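로봇 손의 '실수'까지 학습 자료로… 휴대형 그리퍼 시연 연구의 방법과 결과

로봇 조작 연구에서 가장 많은 시간이 드는 단계는 학습이 아니라 자료 수집이다. Lokwood 연구소 조작학습연구실은 지난 6월 내부 발표회에서 휴대형 그리퍼를 이용한 시연 수집 방법과 그 첫 결과를 공개하였다. 본지는 연구실을 방문하여 연구책임자와 수집 담당 연구원, 평가 담당 연구원을 차례로 만났다. 연구실의 요청에 따라 인터뷰 대상자의 성명은 싣지 않는다.

과제명은 Vivska이다. 사람이 그리퍼를 손에 쥐고 물건을 집거나 옮기면 그리퍼에 달린 카메라가 그 과정을 기록하고, 이 기록으로 로봇 팔의 동작 정책을 학습시킨다. 연구책임자는 과제의 출발점을 다음과 같이 설명하였다.

"종전에는 로봇 팔을 원격으로 조종하면서 시연을 모았습니다. 조종에 익숙해지는 데만 여러 날이 걸렸고, 로봇이 설치된 방을 벗어날 수 없었습니다. 그렇게 얻은 정책은 그 방의 조명과 그 방의 탁자에서만 잘 작동하였습니다. 저희는 수집 장소를 늘리는 것이 먼저라고 판단하였습니다."

연구진이 이번 과제에서 수집한 시연은 모두 1,000건이다. 수집은 14곳의 실내 공간에서 이루어졌으며, 사무실과 복도, 휴게 공간, 공용 작업실 등이 포함되었다. 대상 물체로는 딱딱한 것과 부드러운 것을 함께 사용하였다. 수집 담당 연구원은 부드러운 물체의 비중을 높인 것이 이번 설계의 특징이라고 말하였다.

"단단한 블록은 어디를 잡아도 결과가 비슷합니다. 털실이나 솜처럼 눌리는 물체는 그렇지 않습니다. 손가락을 얼마나 오므렸는지, 어느 높이에서 잡았는지에 따라 물체의 모양이 달라지고 카메라에 들어오는 모습도 달라집니다. 정책이 그 차이를 배우려면 시연에 그 차이가 들어 있어야 합니다."

시연 한 건의 절차는 비교적 간단하다. 수집자는 과제 카드를 읽고 시작 위치에 선 뒤 그리퍼를 벌린 상태에서 기록을 시작한다. 물체를 집어 지정된 자리에 놓고 손을 물리면 한 건이 끝난다. 중간에 물체를 떨어뜨리더라도 기록을 멈추지 않는다. 다시 집는 동작까지 그대로 남기는 것이 원칙이다.

이 원칙에 대하여 연구실 내부에서도 이견이 있었다고 한다. 초기 지침은 실패한 시연을 모두 삭제하도록 규정하고 있었다. 연구책임자는 "깨끗한 자료가 좋은 자료라는 생각이 강했다"고 회고하면서, 지침을 바꾼 계기로 1차 평가 결과를 들었다.

"성공한 시연만으로 학습한 정책은 한 번 어긋나면 회복하지 못하였습니다. 물체가 손가락에서 빠져나갔는데도 팔은 목표 지점까지 가서 빈손을 벌렸습니다. 다시 잡는 장면을 본 적이 없으니 당연한 결과였습니다."

연구진은 삭제 대상으로 분류해 두었던 시연을 다시 검토하여, 떨어뜨린 물체를 다시 집어 과제를 마친 252건을 학습 자료에 포함하였다. 이렇게 구성한 자료로 학습한 정책은 2차 평가에서 물체를 놓친 뒤 스스로 접근을 다시 시도하는 동작을 보였다. 평가 담당 연구원은 이 결과를 두고 신중한 태도를 유지하였다.

"재시도가 나타났다는 점은 분명합니다. 그러나 재시도가 항상 성공으로 이어진 것은 아닙니다. 물체가 벽 쪽으로 굴러가면 접근 각도를 잡지 못하는 경우가 많았고, 이 문제는 시연 건수를 늘리는 것만으로는 해결되지 않는다고 봅니다."

위치 추정 역시 주요 쟁점이다. 손에 쥔 그리퍼의 궤적은 카메라 영상으로부터 계산되는데, 흰 벽처럼 특징이 적은 면이 화면을 넓게 차지하면 추정이 불안정해진다. 연구진은 후처리 도구 Etik을 자체 개발하여 궤적이 갑자기 튀는 구간을 찾아내고, 해당 시연을 사람이 확인하도록 하였다. 자동으로 보정하는 방안도 시험하였으나 채택하지 않았다.

"보정된 궤적은 겉으로는 매끄럽습니다. 문제는 실제 손의 움직임과 다를 수 있다는 점입니다. 로봇이 그 궤적을 그대로 따라가면 탁자를 누르거나 물체 위를 지나칩니다. 의심스러운 자료는 고치기보다 제외하는 편이 안전합니다."

수집 장소를 고를 때에도 같은 고려가 반영되었다. 수집 담당 연구원은 가구와 기둥, 난간, 조명이 적당히 섞인 공간이 궤적 추정에 유리하다고 설명하였다. 사람이 오가는 공간도 제외하지 않는다. 다만 기록에 담긴 사람의 얼굴은 자료를 저장소에 올리기 전에 모두 가림 처리하며, 처리 여부가 확인되지 않은 자료는 학습에 쓰지 않는다.

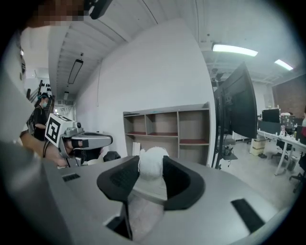 수집자 간의 차이를 어떻게 다룰 것인가 하는 문제도 남아 있다. 같은 과제라도 어떤 사람은 물체 바로 위에서 내려가고 어떤 사람은 비스듬히 접근한다. 연구진은 지침서에 시작 자세만 규정하고 접근 방식은 수집자에게 맡겼다. 연구책임자는 그 이유를 이렇게 밝혔다.

"방식을 하나로 통일하면 학습은 빨라집니다. 대신 장애물이 있을 때 쓸 수 있는 길이 하나뿐인 정책이 됩니다. 저희는 학습이 다소 느려지더라도 여러 접근이 섞인 자료를 택하였습니다."

손가락 패드의 마모는 예상하지 못한 변수였다. 패드 안쪽 면이 닳으면 같은 힘으로 쥐어도 물체가 미끄러지고, 그 상태에서 모은 시연은 새 패드를 단 로봇에서 지나치게 세게 쥐는 동작으로 나타났다. 현재는 수집용 그리퍼와 로봇용 그리퍼의 패드를 같은 시기에 교체하고, 교체 기록을 시연 자료와 함께 보관한다.

후속 과제인 Chávez에서는 그리퍼 2대를 함께 사용하는 양손 작업을 다룬다. 한 손으로 용기를 붙잡고 다른 손으로 내용물을 꺼내는 과제, 천을 양쪽에서 잡아 펴는 과제가 우선 대상이다. 평가 담당 연구원은 두 그리퍼의 시각을 맞추는 절차와 상대 위치를 계산하는 절차를 먼저 확정해야 한다고 강조하였다.

"한쪽 기록이 조금만 늦어도 두 손이 서로 다른 순간을 보게 됩니다. 한 손 과제에서는 드러나지 않던 오차가 양손 과제에서는 바로 실패가 됩니다."

연구실은 Vivska 과제의 수집 지침서와 Etik의 점검 기준을 기술보고서로 정리하고 있다. 시연 자료의 외부 공개 범위는 가림 처리 결과에 대한 내부 심의를 마친 뒤 정해질 예정이다.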